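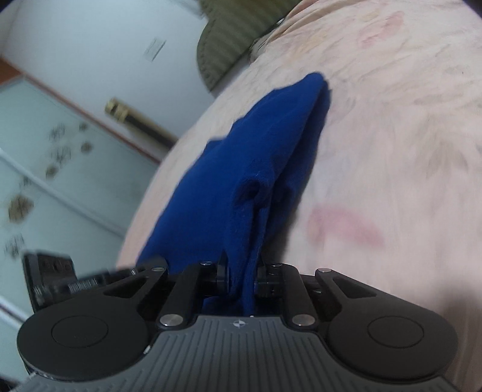
Frequently asked questions about the Linow hand gripper kit

Biteo sells and rents the Linow, a gripper that a person holds in the hand to record household tasks for robot training. On this page we collected the questions that customers send us most often before they order. Last updated June 29, 2022.

What is included in the kit?

The kit contains the gripper with its jaws already mounted, the camera with its holder, a charger, two memory cards, a set of spare screws and a hard case. A printed guide in English is in the lid of the case. The computer is not included.

Do I need a robot to use it?

No. You hold the gripper and do the task yourself, and the camera on the gripper records what the jaws do. If you later want to use the recordings with a robot arm, the same jaws can be ordered with a mounting plate. Please write to us before ordering the plate, as we must know which arm you have.

Which tasks is it suitable for?

Most of our customers work with cloth: picking up, folding, sorting and putting away clothes on a bed or a table. Knitted fabric and towels are the easiest to begin with. Very thin and slippery fabric, for example lining, needs the soft finger covers, which we sell separately. The kit can also be used for light kitchen objects, but it must not be put in water.

Can I record in my own home?

Yes, and many people do. An ordinary bedroom with daylight is good. We ask you to put away letters, family photographs and other private things before you start. If there is a mirror in the room, please cover it.

How heavy an object can I lift?

The limit is 231 grams for one grip. Above this the fingers can bend slightly, and such damage is not covered by the guarantee.

How long can I work on one charge?

The battery of the camera lasts 70 minutes. The gripper itself has no battery, it is closed by the hand. We advise to make a pause before the battery is empty, also for your wrist.

The jaws do not close evenly. What should I do?

First look if there is lint or thread around the joints. Remove it with tweezers and do not use oil, because oil will leave marks on the fabric. If one finger still comes later than the other, loosen the two screws at the finger, close the jaws by hand and tighten the screws again. When this does not help, send us a short video.

What does it cost?

The complete kit costs 2,979 euros without tax. Renting costs 200 euros per week, and the shortest period is two weeks. If you decide to buy after renting, we take the first week off the price.

Where do you deliver?

We send from our workshop in Trenport. Deliveries to the Nordic countries are made by our partner Boström, who also keeps the spare parts there. For other countries please ask for a price first.

Is there a version for left-handed people?

Not yet. The grip can be used with the left hand, but the cable then lies on the wrong side and some users find it disturbing. We plan to offer a left grip in October, and owners of the present kit will be able to change only this part.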